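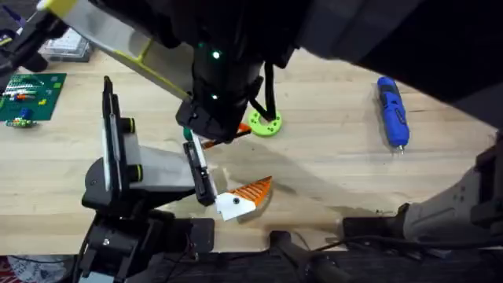
A butcher-block top in light wood. Oiled wood of this kind asks for care two times in the year.

How to oil a wooden worktop

Posted 10/27/22

When we moved to the flat in Dunleavy, the worktop in the kitchen was grey near the sink and very dry everywhere else. I did not know anything about wood then. I have now oiled it many times and also made most of the mistakes, so I write down the method which works for me.

First make the water test. Put a few drops of water on the wood and wait 7 minutes. If the drops stay round, the oil is still good and you can leave it. If they go flat and the wood under them becomes dark, it is time for new oil. Test near the sink and also near the cooker, these two places are never the same.

What you need

Sandpaper, 120 grit and 200 grit
A sanding block, or a piece of cork
Worktop oil (I use the one from Larkska, 60 ml is enough for one coat on my small top)
Cotton cloths without fluff
A vacuum cleaner with a soft brush
Gloves

Cleaning

Take everything off the worktop, also the things which you think you can work around. Wash it with warm water and a little washing-up liquid, wipe it with clean water and let it dry during the night. Do not put oil on damp wood. I did this once in April and the surface stayed sticky for many days.

Sanding

Begin with the 120 paper and go always in the direction of the grain. On a top made from many strips glued together, the grain is the long way of the strips. Black marks near the tap need more patience, but do not press only on one point or you will make a hollow. Sand a wider area and go softly at the sides. Then repeat with the finer paper until your hand feels no rough place. Vacuum the dust, wipe with a cloth that is only a little damp, and wait again until it is dry.

Oiling

Stir the oil well, do not shake it. Pour a small quantity on the wood and spread it with a cloth along the grain. The layer must be thin. After fifteen minutes take a clean cloth and remove all the oil that the wood has not drunk. This step is the most important one. Oil that stays on top becomes like glue.

Leave it for the time written on the tin and put a second coat. If your wood is new or very dry, give it a third one. Do not forget the front edge and the cut edge around the sink, where the water comes in first.

Please be careful with the used cloths. Cloths with oil can become hot and start to burn alone. Put them in water, or spread them flat outside until they are hard, before you throw them away.

Afterwards

Keep the top dry for two days and do not put heavy things on it. I buy my paper and cloths at the Pulteo shop in Atbridge, but any hardware shop has them.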